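In Praise of the Night Walk

I have been walking after dinner for almost 4 years now, and I would like to make the case for it to anyone who will stand still long enough.

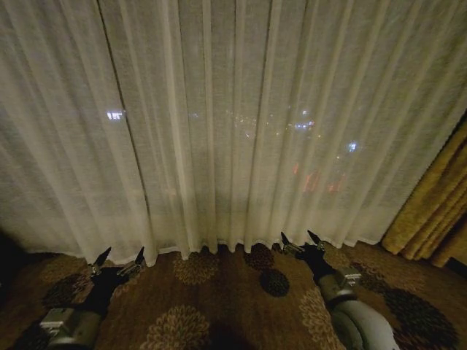

People have all sorts of rules about walking. It should be brisk, it should be in the morning, it should get your heart rate up to some number your watch approves of. I have nothing against any of that, and if you love your sunrise loop then keep it! But the walk I want to talk up is slower and later. You leave the dishes in the sink, you put on whatever shoes are by the door, and you go out at nine o'clock with no plan at all.

I live in Husville, a town that even its friends call plain. In daylight I'd have to agree with them. We have a long main street, a tire shop, two banks facing each other and a river you can't get to without crossing a parking lot. After dark, though, the same streets are wonderful. The bakery on Poon Street has its lights on in back and the whole block smells like bread. Somebody on the hill is learning the trumpet (slowly, but I have heard real progress since November). You pick up the sound of the freight line from a mile off, and sprinklers, and a radio in a garage with the ball game on.

My neighbor Lai-ching Tu thinks I'm overselling it. She walked with me for two weeks last fall and her verdict was that it was cold and that I stop too much. Fair on both counts. I do stop too much. I stop for cats, for moths on the library sign, for the one house that puts its free books out on the steps. A morning walker has somewhere to be by eight and can't afford that, and I think the stopping is the best part.

There's a town side to this too, and I get worked up about it. We spend plenty of time arguing over how our streets handle cars at rush hour and hardly any asking what they are like for a person on foot at 9:30 at night. On my usual route there are 37 street lights, and I know because I finally went out with a notebook before writing to the city. Every one of them points at the road. The sidewalk gets what's left over. Low lamps along the path by the school would change the whole east side, and so would a bench or two, and a crosswalk signal at Pidetis Avenue that doesn't make you push the button and wait through what feels like a full season.

Hưng Hà, who runs the late counter at the pharmacy, tells me more people come in on foot than when he started. I love hearing that. I've started recognizing some of them, the tall man with the two beagles, the nurses coming off shift, a pair of teenagers who are always eating something. We nod. Last month one of the beagles nodded too, or I've decided it did.

So try it for a week. Skip the headphones at least once. Go around the block the wrong way, and if you hear a trumpet, clap.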